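Washing and drying bedding at home: notes on temperature, load and drying

Most problems with bed linen come from overloading the machine, too much detergent, or drying that stops too soon. The notes below apply to cotton and polycotton covers, sheets and printed bedspreads. Wool and silk are not covered.

Sorting

Read the care label first. If it has been cut out, treat the item as polycotton and wash at 40 degrees. Keep dark prints apart from plain whites for at least the first two washes. A cover with both dark and pale panels should be washed on its own the first time, at 30 degrees, and taken out as soon as the cycle ends. Dye moves most readily when wet cloth is left folded against itself.

Clear the bed before stripping it. Hats, socks and chargers get rolled up in the sheets and go into the drum with them.

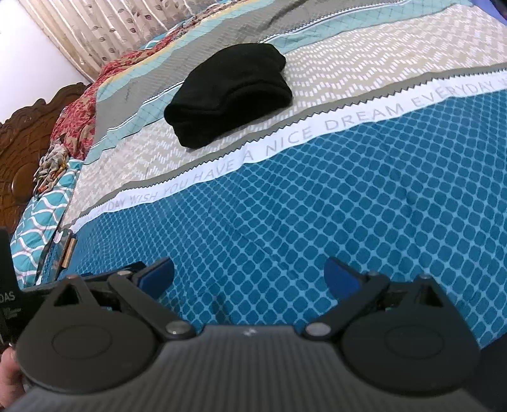

A black cap on a patterned bedsheet.

Dark knitwear sheds on to pale cotton and the fibres are hard to shift once they have been through a hot wash. Shake the sheet out of the window, or go over it with a damp rubber glove, before loading.

Load

A double duvet cover and one sheet are enough for a 7 kg drum. Dry laundry should fill it to three quarters, with a hand's width clear at the top. Button or zip covers closed, otherwise smaller items work their way inside and come out unrinsed.

Detergent

Measure it. In a soft water area, use the lowest dose on the packet. Stiff cloth, grey patches and a sour smell after drying usually point to detergent left in the fibres. Run the load again with none at all and look for suds during the rinse.

We use Lomitz unscented powder for whites and Tetum liquid for prints. Powder left over from last June had caked in the box but dissolved normally once broken up.

Printed cloth

Wash prints inside out where the construction allows. A single-layer bedspread can be folded once with the printed face inwards. Fine printed lettering tends to show wear before large blocks of colour, and should be ironed from the reverse. 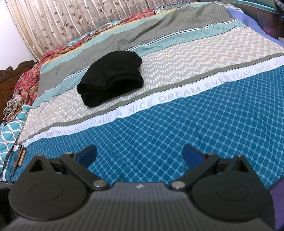

Knit cap on a bedspread with a blue lattice print and a strip of lettering.

Do not rub a stain on a printed area. Lay a white cloth underneath, wet the mark from the back and blot. Test any stain remover on the hem and leave it for 16 minutes before rinsing.

Drying

Spin at 1,000 rpm or above for cotton, 800 for polycotton. Pull the cloth square while damp, with one person at each end for anything larger than a single. Striped cloth shows a skewed weave more clearly than plain, so line up the stripes with the hem before hanging.
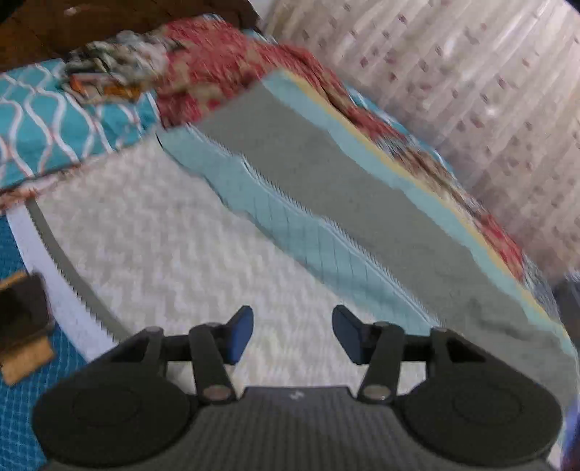

Striped cloth lying diagonally over other patterned textiles.

Seams and hems dry last. Check these by hand before folding. Our Zwane airer takes nearly 2 hours longer with a doubled sheet than with one hung in a single layer.

Storage

Store linen fully dry, in a cupboard away from an outside wall. Refold along different lines every few months to avoid a permanent crease.

Page last revised Sat 5 April. Drying section amended.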